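Lids
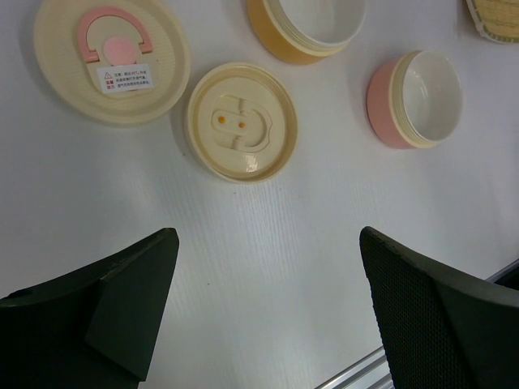 Table two, start of shift: two lids, two bowls, and the gripper.

I'd been matching lids to bowls at the Tultum plant for nine years when they bolted the arm to table two. My table. They let me keep the stool.

The job was never hard to explain. Containers come back from the shops in Bruvunstead, all in pieces, and you find which lid goes on which bowl, check the seal, screw it down, send it on. My mother used to ask what I did all day and I'd say puzzles, Mom, I do puzzles (she told everybody at church I was in games).

The arm's paperwork called it a Skoseo. The floor called it Tóth, after the name on the crate, and by March we were all saying "he." He was slow! I can't tell you how slow. He'd hang over a pink bowl with those two dark fingers open, thinking or whatever it is they do, and I'd sit there with my hands in my lap like I was watching a kid tie his shoes. My new job was to press the green button if he got it right and the amber one if he didn't. On his first day he did 559 pieces. I used to do nearly 2,575, with a lunch break, and talking.

The talking went first. There used to be four of us around that table, and we knew everything — whose knee was bad, whose son had moved back in, what the landlord said. Then two went to the loading dock and one took the money and opened a nail place. So I talked to him. I told him the big lid with the pink seal is a liar, it feels closed a half turn before it is. You have to lean on it. I said it out loud every single time and I'd reach in and lean on it myself, and then press amber.

One night I was late pressing. I'd been looking for my glasses, which were on my head. When I looked up he had the big lid on the yellow bowl, turned it, stopped, and then he pushed down. Just a little. And gave it the other half turn.

I asked the engineer about it on her next visit. She said sure, he'd been logging my corrections, 613 of them on that lid alone, and wasn't that great? I said it was great. I went and stood in the break room for a while with the vending machine.

They've offered me table three in the fall, with a second arm, brand new, doesn't know a thing. It's a dollar more an hour. I said I'd think about it, and then I went back and sat down, because he had a small lid upside down again and was waiting on me for the button.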